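Hi Dilwyn,

You asked for a short update on the tableware money before the September payment, so I'll keep it chatty. The Stenddale lunch room is nearly kitted out and we're still under budget - 219 spent out of the 400 you gave us, with 165 set aside for cups and trays.

## Plates

I wanted a cheerful mix, and Ratanaporn were happy to sell us odd designs together. The one people ask for is the plate that says "Enjoy the moment" (Osian wants a whole set of those and I've said no, for now!). The teal-rimmed ones with the little steaming bowl are my own favorite.

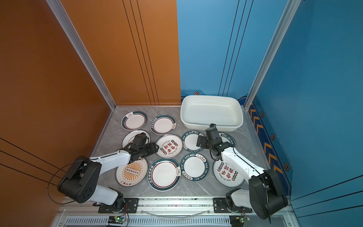
## The basin

We settled on a plain white one with rounded corners for clearing up. Bilal was keen on a deeper model from Wemia, but it cost more and I didn't think we'd need the depth. Plates can lean upright in this one or lie in a stack, and I'm glad we went for the wide rim.
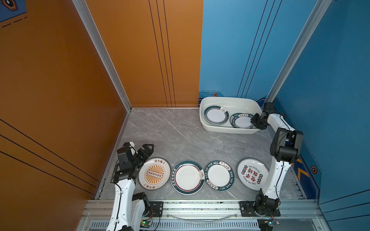
*Two plates in the basin, four still to clear.*

Alun would like one way of clearing up written down before we open - he prefers stacking, and I'm leaning that way too. The designs don't have to match for it, so I'll write it up that way and pin it by the door.
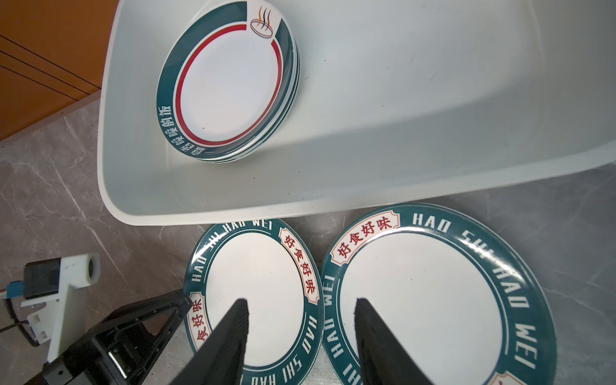
*Stacked in the basin, with a pair of the lettered plates beside it.*

## Still to do

Cups, trays, and a second basin if the price holds. I'll send the receipts with the next report.

Ynyr Gronow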